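Brodlow loses its tip, gains a booking form

May 24, 2018

Residents of Brodlow who wish to throw away a wardrobe will from next month need to know in advance when they are going to feel like it. The town's tip on Yeoh Lane is moving to an appointments system, with slots of 22 minutes each and a limit of two visits per household per month.

The change was agreed in January, at a meeting attended by four members of the public, one of whom had come about a hedge. It has taken until now to reach the rest of the town, mostly by way of a laminated notice tied to the tip gates at knee height.

"People have asked what happens if they turn up early," said Mpho Hendricks, who runs waste services for the district. "They will be asked to drive round for a bit."

Driving round for a bit is something Brodlow already does well. The Bernness road has been down to one lane since the winter, and Saturday queues for the tip have been known to meet the queues for the roadworks coming the other way.

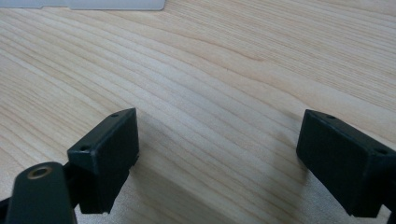 Vol. 30, No. 4 - Page 2

Bookings will be taken online or by telephone, though the telephone line will be open on weekday mornings only. Garden waste counts as a visit. So does cardboard, unless it is brought along with garden waste, in which case the two together count as one visit but must be declared separately on the form.

Uliana Levchenko, who has a large garden and a small car, tried the form on its first day and was offered a slot for a van. She took it. "I shall borrow a van," she said. "It seemed easier than going back to the first page."

The district says the new system will cut waiting times, and has promised to review it after six months. Comments may be left in the box at the tip, for which an appointment will be needed.

The swap shop by the gates, where a good deal of Brodlow's furniture has changed hands over the years, will stay open to anyone arriving on foot.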